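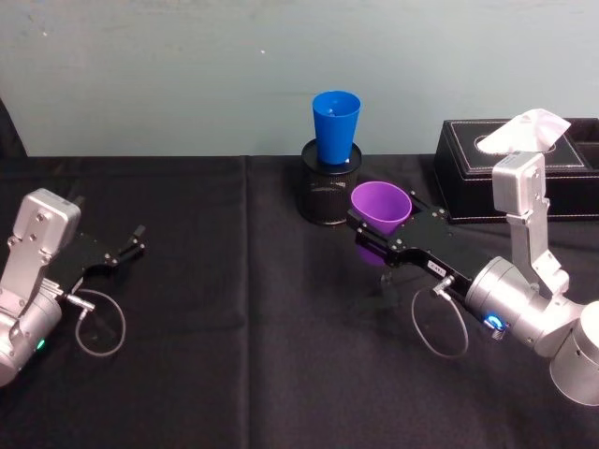

# Kurnton Robotics Open Day

The **Kurnton Robotics Open Day** is a yearly public event at which the Kurnton workshop opens its doors to neighbours, school groups and anyone else who fancies a look at robot arms going about fairly ordinary jobs. It grew out of a much smaller April get-together for the families of staff, and it has kept a good deal of that homely feeling, right down to the tea urn by the door and the habit of letting visitors stay well past closing.

## Background

The workshop was set up by Svend Brøndum, a toolmaker by trade, who had long believed that people would feel easier about automation if they could stand beside it and ask whatever they liked. He was joined by Þórarinn Þorgeirsson, a former high school science teacher, and it was Þorgeirsson who suggested that the demonstrations should use things from the kitchen cupboard and the office desk in place of machine parts. Visitors of every age know how a cup ought to be handled, he argued, and so they can judge for themselves how the robot is getting on.

## The table demonstration

The best loved part of the day is the table demonstration, known among regulars as the Drorik table after the room it is held in. Two silver arms work over a black cloth, each with a black two-fingered gripper, and the objects are plastic cups in bright colours, a mesh pen holder and a tissue box. One arm may hold a purple cup while the other waits with its jaws open, and a blue cup can be perched upside-down on top of the pen holder, a favourite arrangement with the younger visitors (who always want to know how high the pile can go!).

Each showing lasts 10 minutes, with plenty of time afterwards for questions. Brøndum likes to do the talking himself and is known for wandering happily off the subject, most often to gearboxes, while Þorgeirsson looks after the controls and gently brings him back.

## The 2024 open day

The open day held on 18/06/2024 drew almost 100 visitors, among them 39 pupils from Bundgaard Primary School, who had spent the term drawing their own helper robots and brought the drawings along to be pinned up in the hallway. The children's questions ran so long that the last showing started late, and a talk on warehouse automation by the local firm Tetico had to be moved to the lunch room, where by most accounts it was cosier anyway.

## Visiting

Entry is free and bookings aren't needed, although the demonstration room seats only 66 and fills up quickly once the morning tea is over. Parking is on the street, and the side entrance has a ramp.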